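Keeping White Furniture White

I painted my first bookcase white in June, years ago, and by the end of that summer it was the color of weak tea along every edge anybody touched. I have learned a few things since then (mostly by ruining finishes, I'm afraid!) and I'm happy to pass them along.

Start with dust, always dry. A soft brush with long bristles gets into corners much better than a cloth does, and if you go in with a wet rag first you just make a gray paste and push it around. Work from the top shelf down. Then mix a small squirt of dish soap into a bowl of warm water, wring your cloth until it hardly drips, and wipe a section at a time, drying as you go.

Front edges are where the hands go, so they get grubby long before the flat parts do. I give mine a quick wipe every week or so and save the big clean for spring.
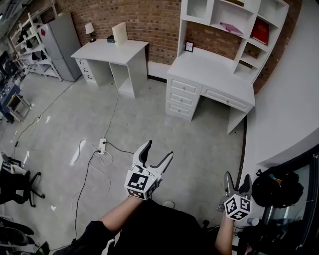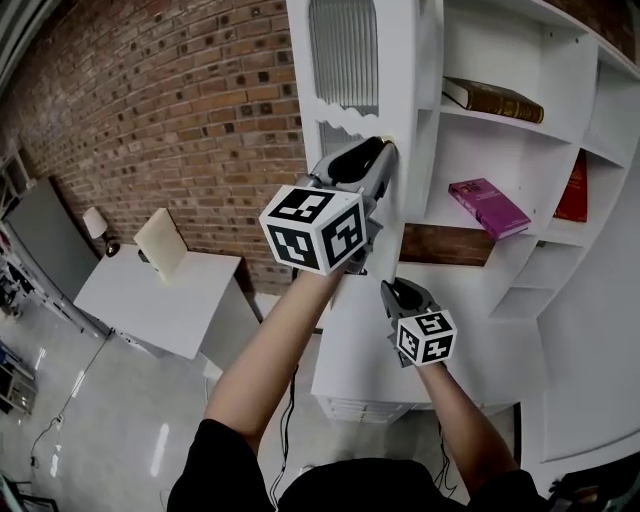

White furniture against red brick, and the white shelving unit with its curved, open compartments.

Curved shelves need a bit more patience, because crumbs and fluff like to settle at the low point. An old pillowcase over your hand works nicely - you can follow the bend with your fingers and feel what you've missed.

For scuffs, try a plain pencil eraser before anything stronger. If that fails, a dab of baking soda paste, left for 20 seconds and wiped off very gently, has saved me more than once. Test it at the back first, please! My neighbor Allen didn't, and he has a dull patch the size of a saucer to show for it.

And if you have bare brick nearby, brush that down before you touch the furniture. Brick sheds a fine reddish grit, and I once cleaned a whole cabinet and then had to start over again after lunch.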